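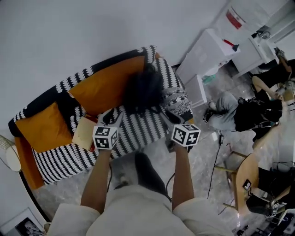 Search this site Search Go

Calik Hand Grippers (Pair): Review After One Semester

November 2023
By the Milmont Robotics Club

Our club bought the Calik grippers in August for the household tidying project. The project has students pick things up by hand with a pair of grippers, record how the grippers moved, and use the recordings to train our two-arm robot. We had been building our own grippers up to then, and they broke a lot. This review covers the Calik pair only. We use our own software for the training side.

What you get

The box has a left gripper, a right gripper, two marker cubes, two cables, a bag of spare screws and a printed sheet of instructions. The cubes are white with black patterns on the faces and sit on top of the grippers. A camera worn on the student's head looks for the patterns, and the software works out where each gripper is and which way it is turned. You have to supply the head camera and the computer.

The instruction sheet is short and covers assembly well. It says almost nothing about calibration. We found the calibration steps on the Calik support page after one wasted meeting.

Setup

Assembly took 30 minutes the first time and is a screwdriver job. The cubes go on with small screws that strip easily, so use the hand driver that comes in the kit and leave the drill alone. We stripped one and had to use a spare.

Calibration is slower. Each cube has to be shown to the camera from every side, and if the room lights change much you should do it again. We now do it at the start of every session whether it seems to need it or not.

In use

The grip is comfortable for most of our members. The trigger has a long pull, and students with small hands had trouble closing it all the way on thin things like a charging cable or a sock. One of them wrapped the trigger in foam tape, which helped. Calik should sell a smaller trigger.

Weight is fine for a short take. After a long one your wrists feel it, especially when you are leaning over something low. Sofas are the worst for this. You are bent forward with both arms out, and the cubes make the grippers top heavy. We switch students often and have written that into our session plan.

The jaws are good with soft items. Cushions, throws and anything fluffy can be picked up on the first try by a student with a little practice. Small boxes are harder if they have smooth sides. The jaw pads are slick when new, and ours got better after we wiped them down with soap and water. Flat items such as a magazine have to be slid to an edge first.

Tracking

This was the main reason we paid for a kit, and it is a lot better than what we had. Our homemade markers were paper glued on cardboard. They bent, and the tracking jumped whenever they did. The Calik cubes stay flat and square. With decent light the tracking holds through normal movement.

It does lose a cube when one arm crosses over the other, or when a gripper goes under a cushion. The software marks the gap and you can decide later whether to keep the take. We throw out any take with a long gap in it. By our log we have recorded 1,000 takes and kept 500 of them. Some of the bad ones were our fault, mostly early on when people kept looking away from their hands. A new student should be told to keep their head pointed at the work and move it slowly.

We expected busy fabric to be a problem. A black-and-white wave pattern seemed like just the sort of thing that would confuse the marker software. It made no difference that we could find in the logs. Glare from a window was much worse.

Cables

The cables are the weak point. They are thin and long enough to reach the floor, and they get stepped on. A plug came loose twice in one afternoon and we lost both takes. We now assign a student to watch the cables and keep them away from feet and chair legs. This works, but it takes a person off the job. A clip on the gripper body would fix most of it, and a Calik wireless version would fix the rest.

Durability

Nothing important has broken. One cube has a chipped corner from a drop onto a hard floor and still tracks. The left trigger spring got squeaky and we put a drop of light oil on it. The jaw pads are wearing but have a good way to go.

Compared with the Skindska set

We borrowed a Skindska set for two meetings. It is lighter and the trigger is easier to pull. The markers on it are smaller, and our head camera lost them more often when the student stood up straight. If you work at a table with a camera close by, the Skindska may suit you better. For working around a room on furniture we prefer the Calik.

Things to know before you buy

Order extra screws with the kit. The bag in the box is small.
Spare cubes are sold only as a pair.
The carrying case is sold separately. We use a plastic bin with a towel in it.
The recording files are large, so clear your drive before a session.

Would we buy it again?

Yes. The tracking saved us a lot of repair time and the grippers hold up to student use. We would take off a point for the cables and another half point for the instruction sheet. A club that is just starting and has a small budget should build a homemade pair first and see if the project is going to last past the first few meetings.

Rating: 3.5 out of 5

Related reviews
Maes Head Camera Strap: Does It Stay Put?
Skindska Gripper Set, First Look
Best Bins for Storing Robot Parts
Milmont Club Notes: Labeling Our First 1,000 Takes
Battery Chargers for the Club Room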